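Most guides to roller blinds promise that a plain cloth, the right liquid and twenty minutes will make them look new. I've been cleaning the same set of pale gray-green blinds for years and I don't believe it. What you can do is get the dust off, shift some of the marks, and avoid making things worse. The last part takes the most attention.

## Before you buy anything

Look at the fabric first. Roller blinds come in coated and uncoated cloth, and the advice you'll find online rarely says which one it's talking about. Coated cloth feels slightly plasticky on the back and a drop of water sits on it. Uncoated cloth drinks the drop and may keep a ring as a souvenir. Try it low down on the side that faces the glass.

I'm also suspicious of anything sold as "blind cleaner." I tried a bottle of Rorau foam and a bottle of Vukent spray on the same blind, one on each half, and I couldn't tell the halves apart from each other or from the blind next door, which had only had dish soap. The Rorau smelled better. If you already own one of them, use it up.

What you need:

- a vacuum with a soft brush head
- two white cloths (colored ones can leave dye behind)
- a bowl of lukewarm water with a few drops of dish soap
- a second bowl of plain water
- a white eraser, the kind for pencil
- a step stool you trust
- masking tape

## Step 1: Pull everything all the way down

People clean the part of the blind they normally see and then wonder about the line across it. Lower the blind as far as it goes, including the bit that usually stays on the roll. Stop when you see the tube starting to show. Some blinds will unroll right off the tube if you keep going, and rewinding them straight is a miserable job.

If you have a short blind over a recessed window, it has probably spent most of its life partly raised. Expect the upper section to be a different shade from the lower. That's fading, and no amount of scrubbing will bring the two together.

## Step 2: Vacuum, top to bottom

Low suction, brush head, slow passes. Do the front, then lift the bottom bar away from the wall and do as much of the back as you can reach. Wide blinds flap and buckle, so have someone hold the bar if you can.

Don't skip this because the fabric looks clean. Dust plus water makes gray paste, and gray paste is harder to remove than anything you started with.

## Step 3: Try the eraser on marks

Finger marks collect along the bottom bar and the side edges. Rub gently in one direction, along the weave. I get maybe half of them off this way. The melamine sponges everybody recommends do work faster, but they took the finish off a patch of mine, and I now have a shiny spot that catches the light every afternoon.

## Step 4: Damp wipe, if your test patch allowed it

Wring the cloth until it stops dripping, then wring it again. Wipe in long strokes from one side to the other, rinse, and follow with plain water. Small circles leave small circles.

Leave the blind down until it is completely dry. Emese Simon, who taught me most of this, leaves hers down overnight and I've stopped arguing with her about it. Rolling up a damp blind is how you get mildew and that sour smell.

## Step 5: Check how it hangs

With the blinds down, look at the edges. A thin strip of daylight along one side is normal, as the fabric is always narrower than the tube and brackets. You can buy stick-on side channels to block it. I'd save the money unless you're trying to sleep there.

A blind that drifts to one side as it rolls is worth fixing. Lower it fully, put a strip of masking tape on the bare tube at the side it drifts *away from*, and roll it up. Still drifting? Add a second strip. Check that the brackets are level before you go on adding tape forever.

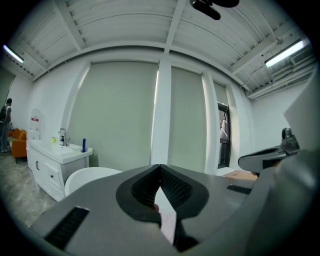
*Gray-green blinds, with the strip of daylight along the side of the widest one.*

## Step 6: Wipe the ledge and columns last

White ledges and the white uprights between windows show every bit of dust you've just knocked loose, so there's no sense doing them first. Use the soapy cloth, then a dry one.

## How often?

The leaflet that came with my Lernton brackets says every month. I vacuum in June and again in September and wipe only when something has been spilled or smeared.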